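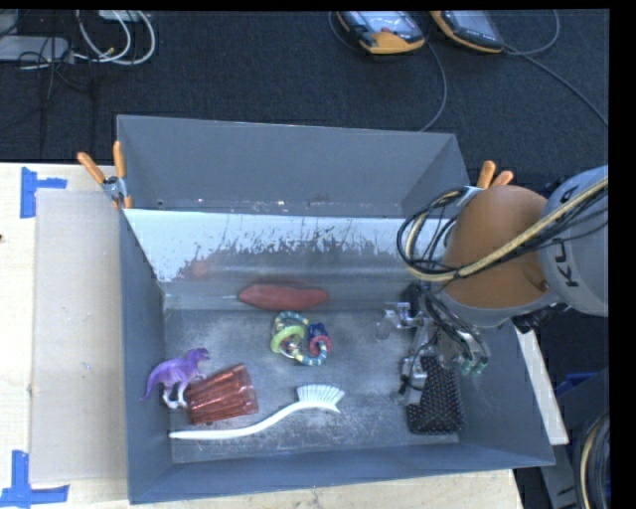

## How to sort the small-things drawer before you move house

Every home has one drawer where the small things go to live. When I moved from Zeleke to Lirinham in May, I packed this drawer last, in a hurry, and I was searching for my spare key for 12 days. For the second move I made it in a better way, and I write the steps for those who have the same drawer.

You need one free evening, a table, a soft pencil, paper envelopes and two boxes.

### 1. Take everything out

Do not sort inside the drawer. Put all the contents on the table and wipe the drawer with a damp cloth. Leave it open to dry while you work.

### 2. Make groups by room, not by type

My first idea was to put all screws together, all cables together and so on. It looks tidy, but in the new home you don't look for "a screw", you look for the screw of the bathroom shelf. So ask of each thing: in which room will I want it? If you cannot answer, put it to one side and continue. Don't stop for a long time with one object.

### 3. Write before you fill

Write on the envelope while it is still flat. A pencil goes through the paper when there are screws under it. I write the room first, then the furniture, then what is inside:

> Kitchen — tall cupboard — shelf pins and 2 hinges

Mahlet Adugna, my neighbour in that time, also writes the size of the tool she needs, for instance "small cross screwdriver". I copied this from her and it saves many trips to the toolbox.

### 4. Decide about the things without a group

Old keys are the most difficult. Try them in every lock of the flat, also the cellar and the letter box. A key that opens something stays with the landlord or with the next person, so ask before you pack it. Chargers you can test the same evening. Used batteries should go to a collection point; please don't put them in the normal rubbish.

### 5. Pack in two boxes

The first box travels with you, in your bag or on your knees. It has the keys, the envelope for the bed and one screwdriver. The second box goes in the van with the others. Close it with tape on the bottom also — small metal things are heavier than they look.

### 6. When you arrive

Open the bed envelope first, whatever the hour is. The rest can wait until you have slept. Give each envelope to its room and leave it there, on the windowsill or on a shelf, until the furniture is standing.

If after one month an envelope is still closed, open it and read what you wrote. I had one with only the words "hall — important". I still keep it in the new drawer.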